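Kestudcombe Open Arts Week

The Kestudcombe Open Arts Week is a yearly festival of music, dance and visual art in the town of Kestudcombe. It takes place in November and lasts seven days. The festival is known for its mixed program, in which amateur groups and trained performers appear on the same evening and receive the same time on stage.

History

The festival grew out of an exchange between two choirs, one from Kestudcombe and one from the neighboring town of Vanddale. In the first year there were only 2 concerts, both held in the Purves Hall, a former grain store with 357 seats. Painting and textile work were added in the second year, when the upper floor of the hall was opened to visitors.
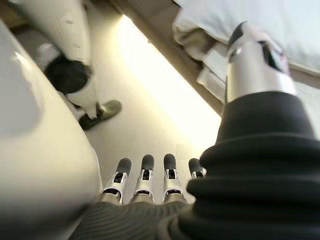

After the roof of the hall was repaired, the program became longer and a separate dance evening was introduced. The company Fiteck, which makes stage lighting, has supported the festival since that time and lends equipment to the smaller groups. The highest attendance for one edition is 732 visitors, counted over all the evening events.

Program

Each evening has a main performance and several short pieces. A short piece may not be longer than 60 minutes, including the time for preparing the stage. Music has always been the largest part of the program, with choirs, string groups and folk bands from both towns. Songs are performed in many languages, and printed translations are given at the door.

The shadow evening
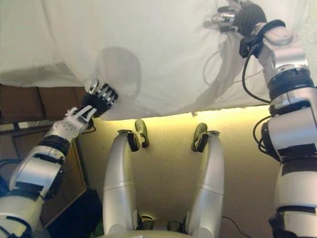

The shadow evening closes the festival and is its most visited event. Performers work with a lamp, a screen and their own bodies, and most pieces have no spoken words. The organizers do not ask for a professional screen – a plain white cloth held up at two corners is enough for a rounded gray shadow, shaped roughly like a head, to show on it. Creases in the fabric are accepted, and several groups use them as part of the landscape in their stories. Music is played live from the side of the stage.

Entry and selection

Any group may apply, and no fee is asked. Applications are read in spring, and places are divided between Kestudcombe, Vanddale and guests from other regions. Rehearsals in the hall begin at 9 in the morning and are open to school classes.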